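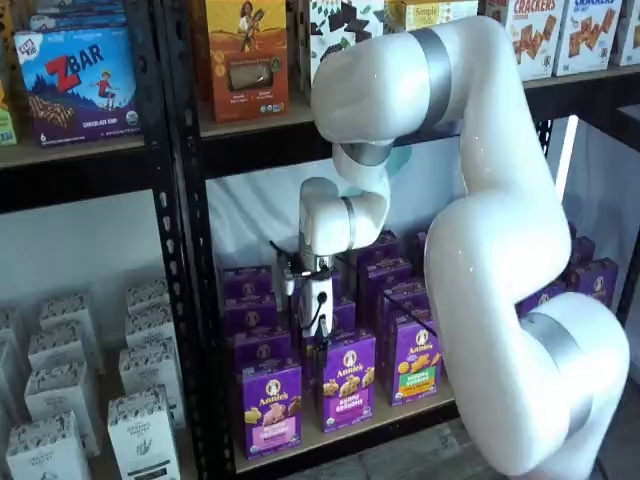
How to keep a pantry shelf in order when the kitchen is small

My kitchen in Plonley is small, and for many years my dry food was a mess. I had open bags of flour behind open bags of rice, and I bought lentils three times in one month because I did not see the ones I had. The method I use now I learned partly from my mother and partly from my own mistakes. It starts with a simple rule, which every shop knows: put the same things together, like the purple cereal and snack boxes on the shelf in the photo, so that your eye finds the whole group by its color before you read any word. At home we have fewer boxes, but the rule works the same.

What you need

One free afternoon
A damp cloth and a dry cloth
Glass jars with lids, in two or three sizes
Paper labels and a dark pen
A kitchen scale

Step 1. Take everything out

Do not try to arrange the food while it is still on the shelf. I did this the first two times and I only moved the mess from left to right. Put everything on the table, also the things from the back which you are a little afraid of. Wipe the shelf with the damp cloth, then with the dry one, and leave it open while you do the next step.

Step 2. Look at the dates

Make two groups: food you keep and food you throw away. Flour from whole grain gets old faster than white flour, and you can smell it. Nuts also. If a bag has small threads or little moths inside, close it in a plastic bag and carry it out of the house the same day. Look carefully at the bags which stood next to it.

Step 3. Choose the jars

For flour and sugar I use jars of 2000 ml. A bag of 1000 g of flour goes inside with enough space for a scoop. For beans, rice and small pasta I use jars of 420 ml and 1000 ml, depending on how often we cook them. I bought a set from Prarnau and later some single jars from Skoryk, and the lids are not the same size, so I advise you to buy all from one maker. I still mix them up every week.

Wash the jars and let them dry overnight if you can. A drop of water at the bottom is enough to spoil the rice.

Step 4. Fill and label

Write on the label the name of the food and the month when you filled the jar. "Red lentils, October" is enough. If the food needs special cooking, cut the instructions from the package and tape them on the back of the jar. Do not put new flour on top of old flour. Empty the jar first, wash it, then fill it.

Step 5. Make the groups

My groups are: breakfast, baking, things that cook in water, cans, and sweets. Yours can be different. Breakfast is on the shelf at the height of my eyes, because in the morning I am slow. Cans go low, as they are heavy. Boxes that you leave in their carton should stand with the narrow side to the front, like books, and this way more of them fit.

Step 6. New things go to the back

When you come home with a new package, put it behind the old one. It takes a few seconds more, and you will be tired and will not want to do it. Please do it anyway.

How to keep it so

Before I write the shopping list, I open the pantry and look at each group. I write only what is low. Two times a year I repeat all the steps, but now it takes me less than one hour.

If your shelf is very deep, put a tray on it and pull the tray out like a drawer. Mine is an old baking tray which does not fit in the new oven anymore.

Erzsébet Bakos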